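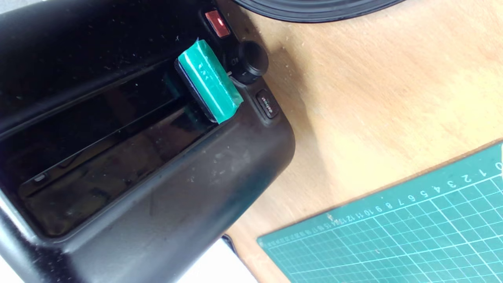
A center-console tray is a molded insert, usually black plastic, that fills the space between a car's front seats. It holds small items in an open slot and may carry a knob or button. Sellers such as Clitach describe their trays as universal, a claim that deserves doubt, as mounting points differ between models. Pomonen lists 206 fitting cars but gives no source. Claims that matte finishes hide dust are also poorly supported.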